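Review: Orklow two-arm teleoperation kit

August 31, 2020 - 4 min read

The Orklow kit is a pair of leader arms, a pair of follower arms with two-finger grippers, and the recording software. The operator moves the leaders by hand and the followers copy. Joint positions and video are written to disk together. We bought ours through Stendunden and have recorded 41 demonstrations with it, all of them laundry tasks.

Assembly took 9 hours over two days. The manual is adequate for the arms and poor for the wiring. Calibration is done by holding each leader against a printed stop and pressing a key. Repeat it after every power cycle, whatever the manual says.

Tracking is good at moderate speed. Fast wrist rotation produces a visible lag, and operators soon learn to slow down near hard surfaces. Force feedback is absent. With a front loader this matters most at the door, where the operator has to judge clearance to the rim and the glass by eye alone.

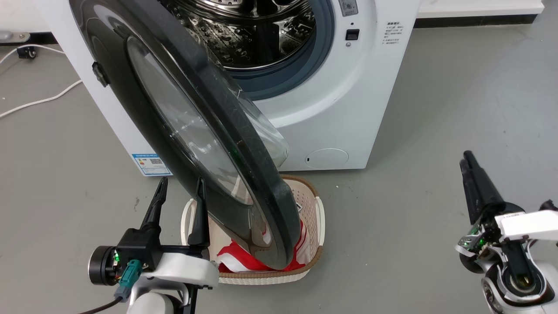 Door open, striped cloth in the basket, one gripper to each side.

The fingers are narrow and hold bunched fabric well. Flat fabric is harder, and a single layer lying against the drum usually needs two attempts. The view from the head camera is wide enough to include both grippers, but an open door hides a good part of the work area behind it. We changed the basket position several times before settling on one the operators could reach without guessing.

The recorder is the strongest part of the kit. Episodes can be trimmed, labelled and discarded from the keyboard, and the export loaded into our training code without changes. The Flalamell plug-in for replaying an episode on the arms works, although it ignores the speed limit set in the main program. Check this before the first replay.

Cable management is the weakest part. The supplied ties are too short and the left arm's cable tends to drag. Replacement fingers are sold in packs and ours arrived in 31 days. A firmware update is promised for September.

Recommended for labs that can do their own wiring. The Oosthuizen kit has better manuals and a worse recorder.

3,233 views | 9 comments | Share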